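Relach Parts Drawer Set

Home > Workshop > Storage > Small Parts

In stock. Ships from our Lornetti warehouse.

You own screws. You may not know which screws, or where, but you own them. They are in a coffee can, a yogurt tub, the pocket of a coat you wear twice a year, and a kitchen drawer that also holds a dead flashlight. The Relach is a steel cabinet with 12 drawers, and it would like a word with all of them.

We have sold parts storage long enough to know that most of it is built for people who already have tidy garages. The drawers are shallow, the dividers are fixed, and the label slots take a special card that went out of production before you opened the box. The Relach takes a strip of masking tape. Write on it with whatever pen is nearest.

The body is folded steel with a powder coat in dark green or a gray we were talked out of calling "Thundercloud." The drawers are also steel. They run on plain metal channels, with no ball bearings to fill up with sawdust, and they make a noise when you open them. Some customers like the noise. The rest have told us about it at length, and we now include a small wax stick. Rub it along the channels once or twice a year and the screech drops to more of a mutter.

Every drawer has a rear stop, so you can pull it all the way forward without emptying a pound of wood screws onto your foot. To take a drawer out on purpose, tip the front up and lift. Carry it to the job, use two screws, and leave it on top of the water heater until spring. We can't help with that part.

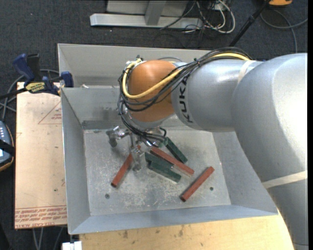
Dividers come in the box, 8 of them, and they slot in across the drawer wherever you like. Put in one for a long compartment and a short one, or use several in the same drawer if you are the sort of person who keeps brass and steel washers apart. Extra dividers are sold separately, and people do come back for them, usually in September, when the weather turns and the garage starts to look like a project again.

The cabinet sits on a bench or hangs on a wall. For the wall, use the keyhole slots in the back panel and go into studs. Drywall anchors are fine for a calendar. A full Relach is heavy in a way that surprises people, and you will not enjoy learning its weight from underneath. Screws for mounting are in the bag taped inside the top drawer. Please take them out before you start looking for them.

If you already have the older Pumphrey cabinet, the Relach will stack on top of it, and the two bolt together through the holes in the base. The drawers do not swap between them. We wish they did. The Pumphrey drawers are slightly narrower, for reasons that made sense in a meeting.

What's in the box

Cabinet, assembled
12 drawers, fitted
8 dividers
Mounting screws, 2 spare
Wax stick
One sheet of instructions, mostly about studs

Care

Wipe with a damp cloth and dry it after. Don't keep open bottles of acid or pool chemicals in or near the cabinet, as the fumes will rust steel through almost any paint. Scratches can be touched up with the Drokby enamel pen, which matches the green very well and the gray fairly well in poor light.

Returns

Send it back within the period on your receipt, empty. We mention the empty part because of past returns, one of which held a nice set of drill bits and most of a sandwich.

From a customer

"I bought this to sort out my late uncle's workshop. It took about a weekend, and I filled every drawer. There are still three coffee cans left. I've ordered a second one." – Princess Panganiban

Goes well with

Drokby enamel pen, green or gray
Extra dividers for Relach
Pumphrey bench mat

Questions about wall mounting or spare drawers can go to the shop desk, which opens at 8 in the morning. Have the color of your cabinet handy when you call, and if you're replacing a drawer, tell us whether it's for the Relach or the Pumphrey.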